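My building put in a new dishwasher rule in August: every apartment got a machine, and the rent went up 50 dollars a month to pay for it. I voted against it and I'd vote the same way again.

Washing dishes by hand takes me a few minutes after supper. A plate gets a wipe and a rinse, then goes in the rack. The machine, a Turnex, runs for 121 minutes. It takes up the cabinet where I kept my pots, and the pots now live on top of the fridge.

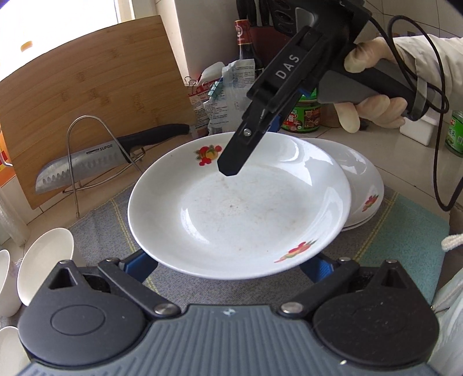
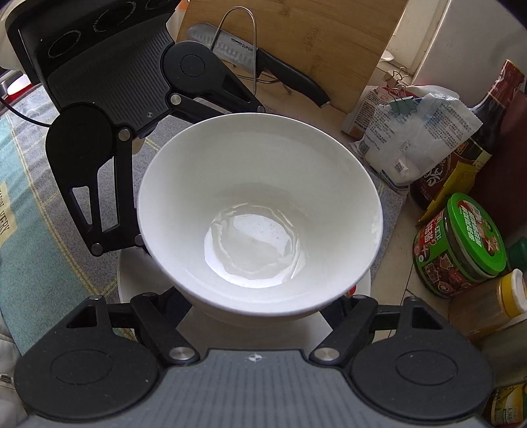 People tell me the machine saves water. It may, when it's full. I live alone and own six plates, so I'd have to wait days to fill it — or run it half empty. Ilse Hagedorn on the third floor has four kids and loves hers. I believe her. She should have one.

What I object to is paying for it whether I use it or not. The owners could have asked each tenant and charged the ones who said yes. Several of us wrote to them and got a form letter back.

My lease is up again next summer. I plan to ask for the cabinet back, and the 50 dollars with it.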